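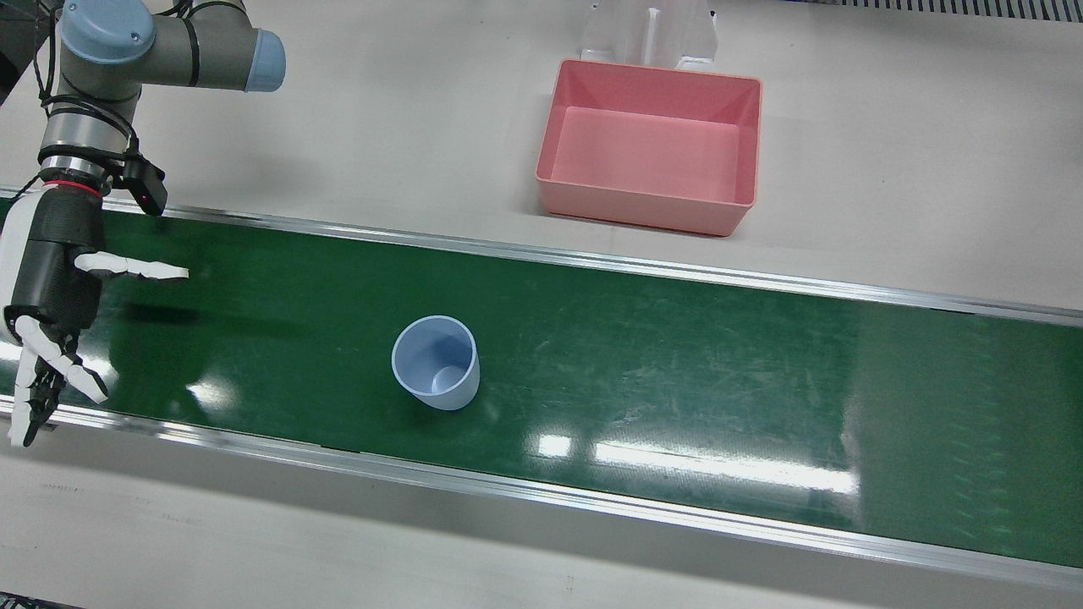 Mon 20 September
By our dance writer

The Szekeres Collection has 487 handwritten dance scores, most of them for ballroom and small theater pieces, and until recently you had to travel to Akmont and ask for them by box number. The editor who has been turning them into a printed series talked with me for most of a morning, and I came away wanting to clear the furniture out of my living room and try a few.

She started as a dancer and got into old notation through a bad knee. "I had a winter with nothing to do, and a teacher lent me a photocopy of a score," she says. "I thought it was a plumbing diagram. By February I could read a slow waltz from it, badly, and I was completely hooked."

The first volume of the series came out from Zundier two years ago. It has 23 dances in it, each printed with the original page on the left and a modern reading on the right, plus the tune if the tune survives. The second volume is at the proof stage. She had the pages with her, covered in green pencil, and she kept stopping our conversation to show me things – a turn that goes the wrong way in one copy and the right way in another, a note in the margin that just says "smaller!"

"That note is my favorite thing in the whole book," she says. "Somebody was dancing too big. You can feel the room."

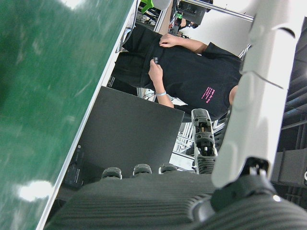
How does she decide which scores go into a volume?

She looks for dances that can be put on their feet by ordinary people in an evening, and she tests each one with a class before it gets a place. Anything that can't be finished from the page, where a whole figure is missing or the music doesn't fit, gets held over for the notes at the back.

Those classes are clearly the part she loves. They meet in a church hall, and they aren't all dancers. Some people come for the history and some for the exercise, and she hands out a page and lets them argue about it. "They find mistakes I've looked past for months," she says. "I had one line as a hop for ages. A couple in the back row tried it and said, no, your foot is already in the air, you can't hop from there. They were right! I had to redo the page."

She is just as happy talking about the dull side of the job. Paper, for one thing. The scores were kept folded, and the ink has worn away along the creases, so a step that happens to fall on a fold may be down to a dot and half a curl. She keeps a separate notebook for the folds. 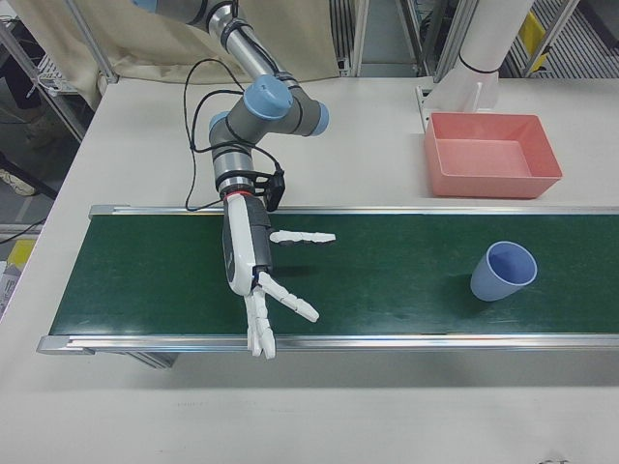 Arms are the hardest thing to read in these scores. The notators wrote down feet with great care and then left the arms to custom, with maybe a small hook to show a raised elbow or a turned wrist, and the editor has had to build up her own list of what each hook seems to mean. When she explains it, she talks about bends before she talks about shapes: find the elbow, find the wrist, and the rest of the line follows. I've caught myself doing the same thing ever since, even with the robotic arm in the photo, where the light blue caps on two of the joints pull your eye to the bends before you take in anything else. In her modern readings she now marks the elbow with a small open circle, and it helps a lot.

The first printing was 200 copies. She expected to be storing them under her bed, and instead she has been getting letters from dance groups who want to know when the next one is coming. One group sent a list of corrections, and she has taken nearly all of them.

A companion recording is planned too, with a small band playing from the Tolinum tune books, which share a good many melodies with the scores. She is firm about tempo. "People play this music much too fast," she says. "I want to hear it at the speed of someone in heavy shoes who has already had supper."

The second volume should be out before the winter classes start. She already has a box picked out for the third.

Last updated this afternoon to correct the description of the facing pages.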